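Budgeting for a first robot arm (flat goods, fabric) - what am I leaving out?

Posted 29/04/2019 in Equipment and Purchasing

Hanna Lytvynenko

I do the planning for a small linen rental business in Entwistle. We want to buy one robot arm to spread and smooth sheets on a flat surface before inspection. It is slow work by hand and we lose people over it every year. The owner has agreed in principle to put $44,000 in next year's budget, and I have to hand in a line-by-line plan before anything is ordered.

We have no robot now. What we have is a Vidton simulation license and a part-time engineer who knows how to use it. He has set up a seven-joint arm on a fixed pedestal with a plain two-finger gripper, and the fingers work with a long flat piece with rounded ends. The idea is to press and stroke the cloth with the flat piece, so the fingers never have to pinch the fabric.

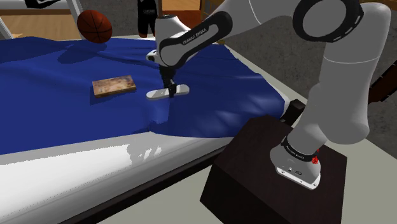
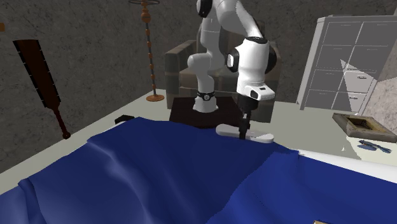

My draft has the arm and controller taking 70 percent of the money. The rest is split between the gripper, a pedestal, one camera, shipping, and two days of training from the dealer. Rusgate quoted the arm. Sonden quoted the gripper, and they will sell the fingers separately.

What I am unsure of:

Is 70 percent for the arm too much? The quote looks fair to me but I have nothing to compare it with.

Should the flat tool be bought from somebody or made here? Our maintenance man can cut plastic and has a drill press.

How far can I trust the reach we get in the simulator when I decide the size of the pedestal and where to bolt it?

We would like it running by December. The plan has to be one page, so I can't list every screw, but I don't want to go back to the owner for more money in the fall.

pressroom_dale

70 is too high. I've put in two cells, a small one and a bigger one, and in both the arm came to less than half of what we had spent by the time it was doing useful work. The parts that got us:

Guarding. Even if the arm is sold as safe to work next to, you still need a risk assessment for the whole job, tool included. A long stiff plate swinging at hand height is a different thing from a bare gripper. Get a price for the assessment and for a scanner or a light curtain before you turn in the page. If the assessment says you don't need the scanner, you have money back.

Power and floor. Find out if the gripper wants its own 24 volt supply or takes it from the arm. Find out what your floor is. Ours was a thin slab over fill and we had to pour a pad for the pedestal, which held us up longer than the robot delivery did.

Spares. One extra set of fingers at least, and one spare tool. Put them on the first order so they come in the same crate and you pay freight once.

Engineer hours. Your part-time person is not free. I would put his time in the plan as its own line even if it comes out of a different account. Otherwise the owner thinks the project cost one figure and payroll thinks it cost another.

On the tool, make it yourselves. You will change the shape four or five times. Have your maintenance man cut several from cheap plastic sheet, round the ends and sand the edges well so they don't snag a hem. Pay for a machined one after you've stopped changing it. I'd set aside $300 for material and fasteners.

Also ask Rusgate in writing what happens if the controller fails out of warranty. Ours went away for repair and there was no loaner. That was never in the quote because we never asked.

mkettler

agree with most of that, I just want to add on the reach question

Simulators are good for reach. Arm geometry is known and if the software says the wrist can't get to the far corner, it can't. I would trust it for pedestal height and position as long as the tool in the model is the same length as the one you'll make and your table is modeled at its true height. Measure the real table, don't use the catalog number. Put in the walls and any furniture close by too, because the elbow needs room behind and above, and people forget about it.

Where I would not trust it is cloth. How a wet cotton sheet drags under a plate is very hard to model and the numbers you get depend on settings somebody picked. So don't use simulated cycle time in your payback sum. Use your hand time now, guess that the robot is slower for the first several months, and see if the plan still holds up. If it only works with the simulator's time, wait a year.

One cheap thing to try before you spend anything: have someone stand at the table with a plastic plate on a stick and smooth sheets using only that. No other hand. You will learn in an afternoon if one tool is enough or if you need a clamp along one edge to hold the fabric. A clamp bar is another line on your page, and a second arm is another budget.

Is the payload in the Rusgate quote with the gripper on or off? Most are given bare. Take off the gripper, the adapter plate and the tool, then see what pressing force is left.

bluecollar_ray

We leased. Monthly was fine but read the return terms, they wanted the original crate back and we had thrown it out. Can't say if it works out cheaper for you, depends how long you keep it.

Hanna Lytvynenko

Thank you all. The payload is bare, I checked. I have asked Rusgate for the loaner terms and for the weight of the adapter plate.

I have taken one training day out and put in lines for the risk assessment, the spare fingers and the engineer's hours. The scanner is in as "if required" with the price next to it. We are trying the plate on a stick this week with two of the people from inspection, and if a clamp is needed I will add it before the page goes in.

Does anyone know if a camera mount fixed to the ceiling counts as building work for insurance? The landlord is asking.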